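Balluna Sorting Station: Set-Up Guide for Club Members
Part 4. Getting the table ready and running your first picks

Welcome back! If you have made it this far, the arm has already been bolted down and powered up with a coach beside you (that was Part 3, and please do go back to it if you skipped ahead, we have all been tempted). This part covers the tray, the boxes and your first practice round. Give yourselves a whole evening the first time and don't rush, because a tidy start saves a great deal of grumbling later on.

1. Spread the green cloth over the table and smooth it toward the edges.
2. Set the metal tray down within easy reach of the arm.
3. Line up the three boxes beside it in order: red, blue, yellow. The holes face up.
4. Fill the tray from the toy bin. Mix hard things with soft things, and be generous.

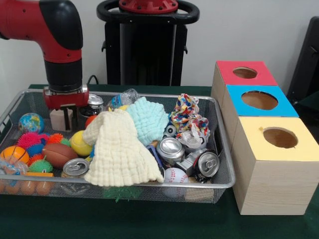 BEFORE YOU PICK

5. Check that the stop button is where your partner can reach it without leaning over the table.
6. Open and close the gripper twice with nothing in it.
7. Start with a wooden block. It has flat sides and forgives a clumsy approach, which can't be said for the spiky balls.

Caution: Hands stay off the table from the moment the driver says "moving" until the driver says "parked." Yes, even if something rolls. Let it roll!

8. Load the Gidorthorpe practice file and set the speed to 7. You may be itching to turn it up, and there will be plenty of time for that in November when we get ready for the Givholm meet.
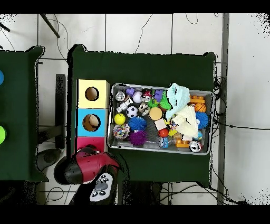
Fig. 4-2. Tray and boxes, seen from the arm side.

9. Choose an item and say its name out loud before you send the arm to it. It feels silly for the first few minutes, but it lets your partner know where to look, and the log keeper can write it down.
10. Bring the gripper over the item, stop, and only then lower it. Coming in at a slant tends to plow the neighbors aside.
11. Lift, pause, and carry the item to the box you named. Open the gripper over the hole.

Note: Knit cloths are harder than they look. Pinch a raised fold and lift slowly, and be ready for a toy or two to come up along with it.
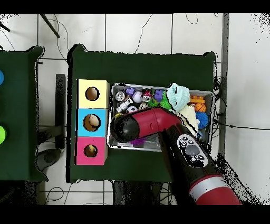

12. After each round, park the arm, call "parked," and empty the boxes back into the tray. Give everything a stir by hand so the next pair doesn't get your leftovers in the same spots.
13. Write your attempts in the log, misses included. The club's log stands at 1,589 picks, and the misses have taught us every bit as much as the clean ones, so please don't be shy about them.

If the gripper closes on nothing, raise it, look again from the side and try a different angle. If it happens three times on the same item, leave that one alone and come back to it once the tray has thinned out a little.
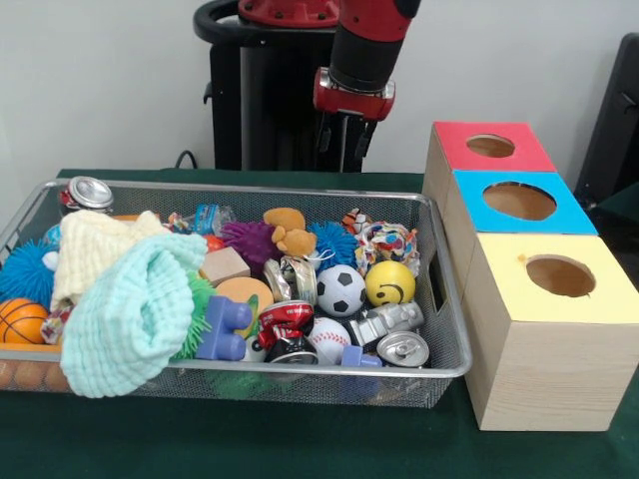
Ute Eichhorn asks that we add a word about crowded trays: "My group kept going for whatever was on top in the middle, and it was nearly always wedged against something. Work in from a corner and you'll make room for yourselves. And swap drivers every round, or one person ends up doing it all evening."

Good advice, and we have made the swap a rule:

14. Change drivers after every round. The new driver repeats steps 5 and 6 before touching anything else.

When you are finished, park the arm, switch off at the wall, and return the toys to the bin. Soft items go in last so they don't get squashed. Give the log sheet to Beatrice Temba before you leave, and carry on to Part 5 (Timed Rounds) at your next session.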